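Upkeep and Adjustment of a Paired Hand-Held Gripper Set for Garment Folding
Project report, Practical Automation course, Brandstead Technical College
Autumn term

1. Purpose of the project

The project team was assigned one station in the Plurno teaching laboratory for the length of the term. The station consists of 2 hand-held grippers, a bed that serves as the work surface, and a small stock of garments. The assignment was to bring the station into steady working order, to keep it there, and to record each adjustment so that the next group would not have to repeat the work.

The grippers are carried by an operator and closed by hand. Each finger moves through a linkage, and the pivots of that linkage are the parts that need the most attention. Play in a pivot reaches the fingertip as sideways movement, and thin fabric is then pinched unevenly or dropped.

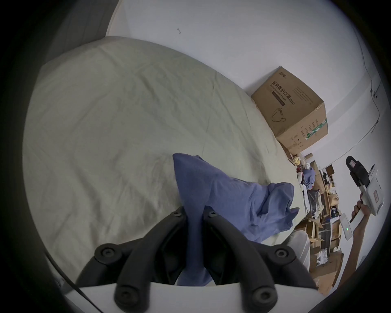 Figure 1. Garment held between the fingers, with the screws at the tips and outer joints in view.

2. Condition at handover

The station was received in November with an incomplete service log. The last entry, numbered 2607, recorded a change of finger pads but gave no torque value and did not state which gripper had been serviced. The team therefore treated both units as unserviced.

On the first unit the outer joints moved freely, but one of the lower joints was stiff through the last part of its travel. On the second unit the tips did not meet squarely. The cause was a tip screw that had been tightened before the pad was fully seated. Both faults were corrected with a hex key and a light machine oil supplied by Baysal.

3. Adjustment procedure

The order of work was settled after several attempts. The lower joints are set first, then the outer knuckles, and the tip screws last. When the team began at the tips, every later change lower in the linkage moved the fingers out of line again. Each screw is turned until the joint has no play and is then backed off slightly. The fingers are opened and closed 9 times before the joint is checked again.

After the last check, the gripper is closed with no fabric in it and viewed from behind. The tips should meet on the center line. The operator then moves to the bed and makes a test pinch on a single layer of cloth. 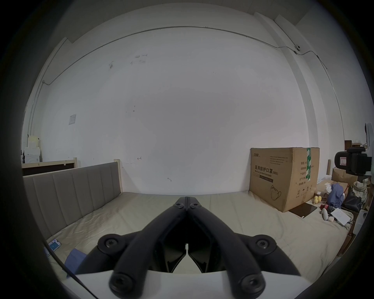 Grormont, the group that had the station before us, replied to our draft that the backing-off step should be measured and not left to feel, as two operators will rarely stop at the same point. The team accepts this comment. A marked key was made from the second week onward, with a painted line on the handle, and the values in the log from that week are given in fractions of a turn.

4. Daily care

The station is checked at 8 a.m. and again at the end of the session. The morning check covers the screws, the pads and the cable. Lint is brushed out of the gap between the fingers, and the pads are wiped with a dry cloth. Oil is applied only to the pivots - never to the pads, where even a small amount will mark a garment and reduce grip.

Cable routing required more care than expected. A cable under tension pulls at the housing and tilts the operator's wrist, and the effect can be mistaken for a misaligned finger.

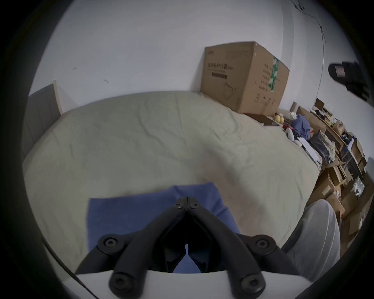

For this reason the cable is now inspected before any screw is touched. In one case the team spent most of an afternoon adjusting a joint that was already correct, and the log entry for that day has been left in place as a caution to later users.

The sheet on the bed is also part of the setup. It is pulled smooth before each session, as a deep wrinkle can be picked up together with the edge of a garment. Small wrinkles did not affect the work.

5. Two-handed check

The final check uses both grippers on one shirt. The operator brings the fingers to the upper part of the garment from either side, closes both units and lifts. If one side slips, the pads on that unit are inspected first and the tip screw second. The check is repeated whenever a pad has been changed, and the result is entered in the log under the number of the unit.
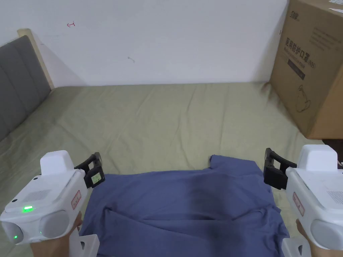
6. Open items

The stiff lower joint on the first unit was improved but remains heavier than its counterpart. A replacement pivot has been requested and had not arrived when this report was submitted. The spare pads are stored with the marked key in the station drawer, and the service log is kept with them. The next group is asked to write the torque or turn value beside every entry and to state which unit was serviced.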